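Shot clock reset after offensive board – 14 or 24?

vrettos_13
Sunday league game, Stonau up by 4 with 60 seconds left. Shot hits the rim, offense rebounds, table resets to 24. Ref lets it stand. Correct?

hustico
No. Rim contact plus offensive rebound is 14 under FIBA rules. 24 only applies if the other team gains control.

baseline_kk
Depends on the league. Ours still plays a full reset because the old console has one button.

hustico
Then it has to be in the league's written rules. Console hardware doesn't change the default.

baseline_kk
It is in ours, page one. I'd check before calling it an error.
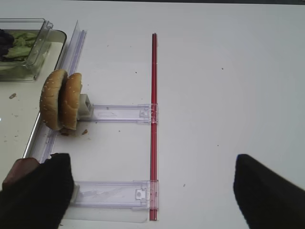 Posted by Theano Papadakis, 9:40 PM

I kept the table for Stonau last season. The league adopted 14 in November, so the reset was wrong. A protest is a separate question – the captain has to sign the sheet right after the game.

vrettos_13
Sheet wasn't signed. Result stands, then.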